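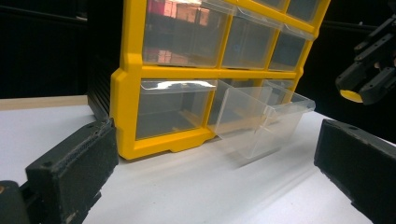

Trasdale_Stores wrote:
I must disagree with the opening proposal. Labelling by supplier code may suit the purchasing office, but it does not suit the person who has to find an M4 washer in the middle of a job. Our members do not know the supplier codes and should not be expected to learn them.

Grollov_Admin wrote:
Thank you for the reply. To restate the proposal for those joining at this point: the shared workshop at Grollov holds 483 separate lines of small hardware, and at present each bench labels its stock as it sees fit. The same fixing may be called "pan head 4 x 12", "M4 short" or simply "bits". We propose that every drawer should carry the supplier code in large type, with a plain description below it in smaller type. Reordering would then be a matter of copying one number on to the form.

fen_cataloguer wrote:
I would support the code being present, but I would reverse the sizes. The description is read many times a day and the code is read when stock runs low. Our own labels were printed the way you suggest and members began writing on them in marker pen within a month. We reprinted the whole set the following March.

Trasdale_Stores wrote:
That matches our experience. I would add that supplier codes change. Shahbazi altered the numbering of its machine screws after we had labelled two full cabinets, and the old codes then pointed to nothing at all. If a code is to be used it should be one issued by the workshop itself, with the supplier reference held in the stock list.

Grollov_Admin wrote:
The point about changing codes is accepted. I am less convinced by an internal code. It requires a list to be maintained, and the person who maintains it will at some stage leave. We have been in that position before and lost the greater part of a spreadsheet.

quarter_inch wrote:
May I ask what is being done about units? Half of our older stock is imperial. A drawer marked "1/4" tells the reader very little, as it may be a diameter, a length or a drive size. Any agreed standard should state the order in which dimensions are given and should keep to it.

fen_cataloguer wrote:
Agreed. We use the following order on every label:
Type of item
Thread or diameter
Length
Head and drive
Material or finish

Where a line does not apply it is left out. The unit is always written after the figure, even where it seems obvious.

Grollov_Admin wrote:
That order is sensible and I shall put it into the revised draft. Imperial stock will be kept in its own cabinets, with a coloured strip on each label. The small carry cases are a separate question, as they are taken from bench to bench and returned to whichever shelf has space.

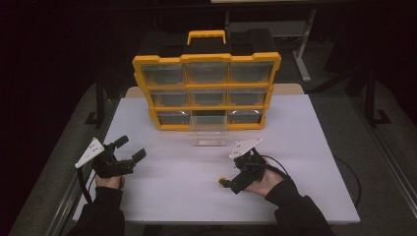
Portable parts case with a carrying handle and clear drawers.

quarter_inch wrote:
For carry cases I would suggest a card inside the lid of the storage cupboard which lists each case and its contents. Labels on drawer fronts of that size are seldom legible at arm's length, and the adhesive ones lift at the corners.

Trasdale_Stores wrote:
I cannot agree. A list kept in the cupboard is of no use once the case has left it. A label should travel with the thing it describes. We cut card to fit and place it inside the drawer, against the front, so that no adhesive is needed. It can be replaced in a moment when the contents change.

quarter_inch wrote:
Card placed inside hides the contents, and the ability to see the contents is the principal reason for buying clear drawers.

Trasdale_Stores wrote:
Only if the card is cut to the full height. Ours covers the lower third.

visteo_print_room wrote:
On type size, the Visteo print room produced 3,200 labels for our own stores and settled on a bold sans serif face for the first line, with nothing below 9 point. Capital letters throughout were tried and were found harder to read. Black on white was retained – yellow stock looked well but faded near the windows.

Grollov_Admin wrote:
The revised draft, dated 2018-09-22, is now in the documents area. The description comes first and in the larger type. The supplier code is optional and goes on the last line. Carry cases are left to each workshop until the matter has been discussed further.

fen_cataloguer wrote:
Thank you. I would still prefer the code to be removed altogether, but I can work with this version.

Trasdale_Stores wrote:
Section 2 still refers to "the usual abbreviations". Please list them. Ours are plainly different from yours.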